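Fastening a Small Gray Enclosure with a Cordless Screwdriver

Posted June 3, 2022 by Soledad Arriaga

These notes go with the Becerra control box build, but they apply to most small gray housings with corner screws. You will need a cordless screwdriver, a hex bit extension, the corner screws, and a clear white or light-colored table. Dropped screws are much easier to find on a light surface.

Step 1. Lay out the parts. Keep terminal blocks toward the back of the table, away from the plate you are working on. Check that you have all the screws before you pick up the tool.

Step 2. Seat the bit. Lower the extension straight into the corner hole until it bottoms out in the screw head. The holes are counterbored, so the head sits below the surface and a short bit will let the chuck hit the paint. I use an extension of 118 mm.
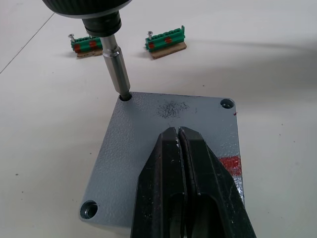
Start every screw by hand for two turns. If it feels gritty, back it out and start again. Set the clutch low; mine goes up to 18 and I leave it at 4 for this job. Work corner to opposite corner and leave all of them slightly loose until the last one is in.

Old plates from the Samorwood shop often have paint in the holes. Clean it out with a pick first.

Step 3. Position the box. Put it near the middle of the table with open space on both sides. Hold the screwdriver nearly upright, with the handle above the work, and bring the bit down slowly. A tilted bit is the usual cause of stripped heads. 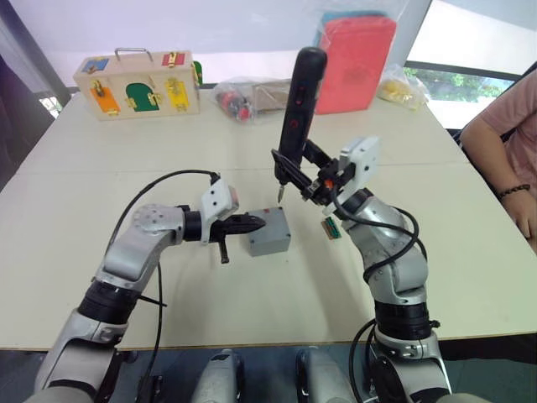
Screwdriver nearly vertical, bit pointing down by the gray box.

Step 4. Check the seam. Once the screws are snug, get down to table height and look along the line between the lid and the lower body. The gap should be even all the way. If one corner stands up, loosen the opposite screw half a turn, press the lid down and retighten both.

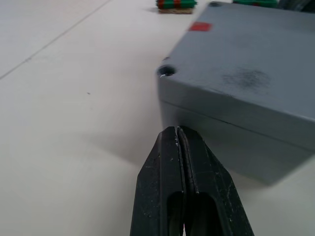
Front corner of the enclosure, with the seam between lid and body.

Boxes going outdoors need the gasket kit, part 14 on the Vudine list. Recheck the screws after a week of use.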